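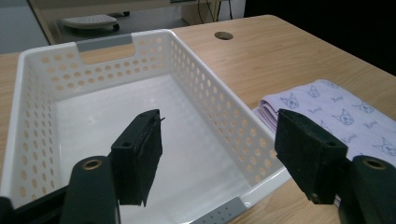

Call for participants: hand-held gripper comparison, household textiles
Kuvordale Manipulation Lab, Brendport
Posted December 19, 2018

We are recruiting adult operators for a comparison of finger pads and controller settings on two-handed, hand-held grippers. Sessions are paid. No background in robotics is required, and people who have taken part in our earlier rigid-object trials may apply again.

What the study covers

The study compares two finger types, the Plireck soft pad and the standard molded finger, on one family of tasks: moving folded cloth between a tabletop and a shallow basket. Thin fabric is a poor match for parallel closing. The finger has to get under or over an edge, close on a layer it may not be able to separate from the next one, and release without dragging the stack out of square. Results on blocks and bottles did not predict results on cloth in our pilot, and the pilot was too small to say which pad was at fault.

Each operator holds one gripper per hand and works at a table. Cameras record from the grippers and from above the work area. The recordings are later used to set jaw speed and closing force for an arm-mounted version of the same gripper.

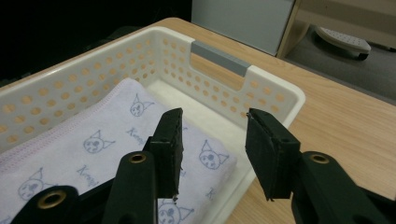 Fig. 1. Pads over the basket, folded towel inside. The foam edges show wear.

Pad wear is logged as a separate variable. Operators will be assigned new and used pads in an order they are not told, and are asked not to trim or press down loose foam. If a pad comes off its finger, stop and tell the session lead.

What you will do

A session lasts 113 minutes including breaks. It begins with 10 minutes of free practice, which is not scored. You then complete 20 trials with the first finger type, change over, and complete 20 with the second. Between trials the session lead resets the cloth and basket to marked positions. A short written form on grip effort and wrist strain follows each half.

Trials are scored on completion time, number of regrasps, and how far the fold has shifted at release. Dropped cloth counts as a regrasp if you recover it within the trial, otherwise as a failure. Failures are useful to us and do not affect payment.

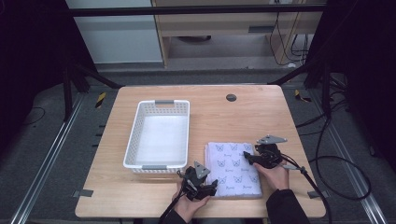

Fig. 2. Two-handed station with basket at left, cloth at right.

Who can apply

- Age 18 or over, able to stand for the length of a session
- Full use of both hands; left-handed operators are especially wanted
- Normal or corrected vision
- No wrist, elbow or shoulder injury in the past year
- Able to attend two sessions at the Brendport site

The grippers are wired. Operators should wear close-fitting sleeves and closed shoes, and remove rings and bracelets before the session.

Payment

Operators who complete both sessions receive $800. Those who withdraw after the first session receive half. Travel is not reimbursed.

Data

Video from the grippers shows hands, objects and parts of the room. The overhead view may include forearms. Audio is not recorded. Footage is stored under a participant number and shared with our hardware partner, Giannakopoulos Controls, for controller tuning only. You may ask for your recordings to be deleted at any time before the data set is closed in June.

How to apply

Write to the study desk at the Kuvordale lab with the subject line "Textile grip". Give your dominant hand, your glove size, and the times of day you are available. Please say whether you have used a hand-held gripper before - either answer is fine, but we balance the groups on it. Applicants who are selected will receive the consent form and directions to the building by email.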